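Ticket 27: Hidby textured solids, repellent finish uneven after backing
Opened: 2026-03-31
Opened by: Piroska Bakos, contract samples
Assigned to: Csaba Kocsis, finishing
Status: open, waiting on mill

Problem: Water beads on the left half of the Hidby width and soaks in on the right half within 12 seconds. Affects colors Slate and Oat. Jirkasow from the same order passes across the full width.

Checked so far:
Spray test repeated on 3 cuts per color, same result.
Cure temperature log reviewed, no drop recorded.
Acrylic backing weight within tolerance on both sides.
Pad pressure on the right side reads low. Not yet confirmed with a second gauge.
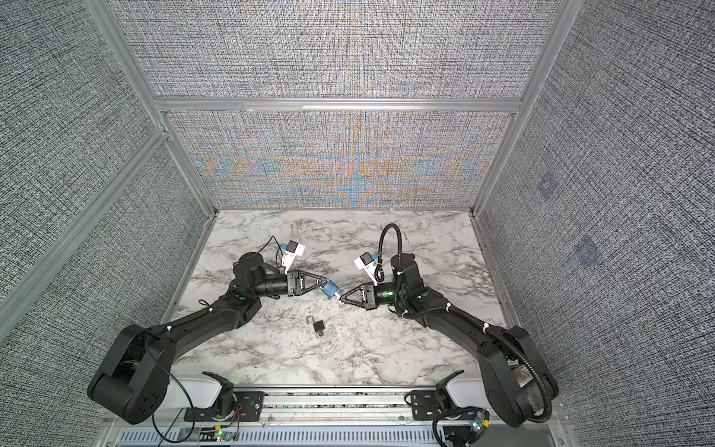
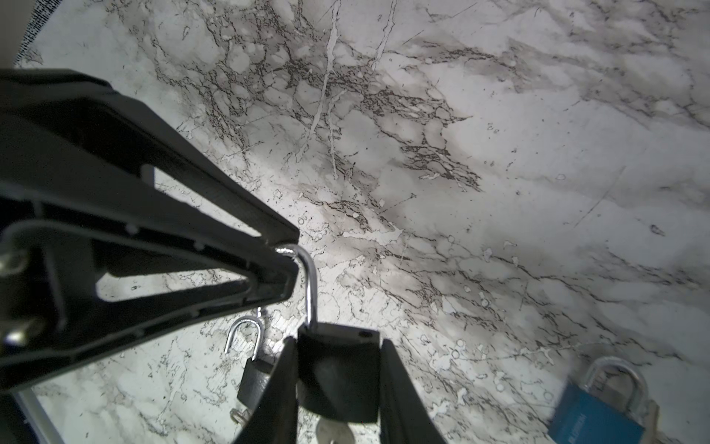
Reply from Csaba Kocsis: Pad roller re-leveled and a 17 yard trial run in Slate. Beading improved on the right side but still fails at the selvage. Please judge the trial under the north light only. Streaky veining, like the dark gray in the white marble tabletop, is close to how the wet edge shows on Oat, and it is easy to miss under the bench lamps. Retained cut is on the rack, tagged with this ticket number.

Reply from Piroska Bakos: Checked under north light. Wet edge visible on Oat, two inches in from the selvage. Slate is clean up to the last inch. Do not release either color to Effiong.

Next step: Tamás Lakatos to ask the mill whether the greige was scoured full width. Second gauge reading to be added here before the next trial.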